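Cimer two-tier shoe shelf, £39

I bought this in January for the hall. It took 15 minutes to put up and needs no wall fixings. The boards are 31 cm deep, fine for most trainers — my boots hang over.

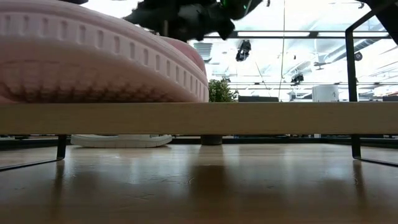
Pink shoe on the light wooden board, black metal legs either side.

No wobble so far. The pale boards do mark, so wipe off mud quickly.

Tsehay Woldegiorgis

2 comments
Mags: Does it take a size 12?
Pete R: Mine does, just.

14 shares

Related
Brimora boot tray review
Bukhari coat hooks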